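Workcell reset practice

Workcell reset practice is the set of written rules by which a tabletop robot station is returned to a known starting state between runs. It applies mainly to two-arm stations used for sorting and packing small goods, where the arms share one work surface and can reach each other. The term covers the layout of objects, the parking of the arms, and the record kept of each reset.

Most rule sets divide the surface into a source area, a target container and a margin. In the Gristlow rules, written by Gerardo Tan, the source area may be marked by a loose item such as a woven mat, provided its center is measured from the frame and not from the table edge. Packets may lie on the mat or on the bare surface. Compartments of the target container are assigned before the run and may not be reassigned during it. 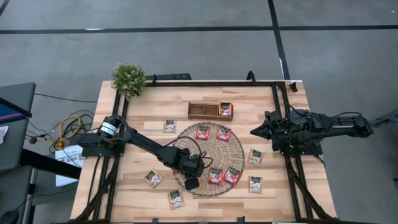 Arm clearance is treated separately. The Gristlow rules require a gap of 30 mm between the two grippers at all times unless the task calls for a handover. The later Stisholm revision keeps this figure and adds a speed limit of 200 mm per second inside the shared zone. Both texts require a hand check of gripper fingers for play before the first run of the day.

Cables are a common source of faults. Slack must be enough for full wrist rotation, but a loop may not hang lower than the fingertips. Floor cables are to be routed away from the operator's side — a point on which the Stisholm text is stricter, as it also bars coiled spare cable within reach of the table legs.

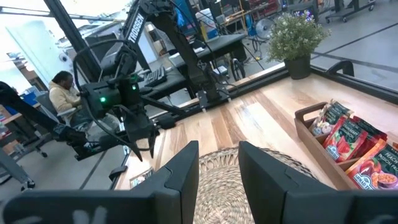

Seated staff may remain near a station while the arms are powered if a stop control is within reach. Entry into the working envelope requires that both arms be stopped and the stop confirmed by a second person. The Vukadinović variant drops the second person for stations with a payload under 2 kg.

Records are kept per reset. The Avitus log format lists the operator, the layout code and any dropped or damaged item. Its trial set held 935 entries, and entries without a layout code were excluded from later use.

See also: Handover zone; Layout code; Parking pose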